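The Parby reading room has a new writing table for members. We chose a gray cloth with thin white squares, and the lines help to keep papers straight.

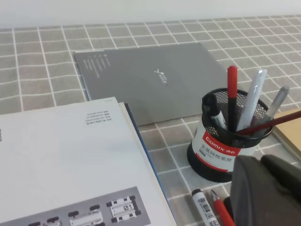
The black mesh pen holder, with the books beside it
Please bring back any pens you borrow. In January we had to buy 14 new ones.
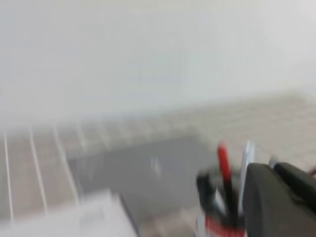
Our Skornby branch asked how we share a small space. We keep it simple – two people at a time, bags on the floor. Something dark gray in the middle is good for the eyes when the wall is so pale. The table is free until 7 in the evening.

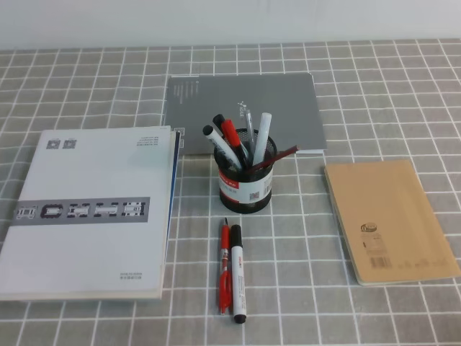 Borrowing
Books from the table can go home for almost two weeks. Write your name at the desk first.

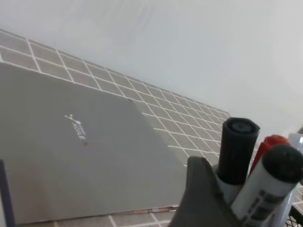 Gray cover with the small white logo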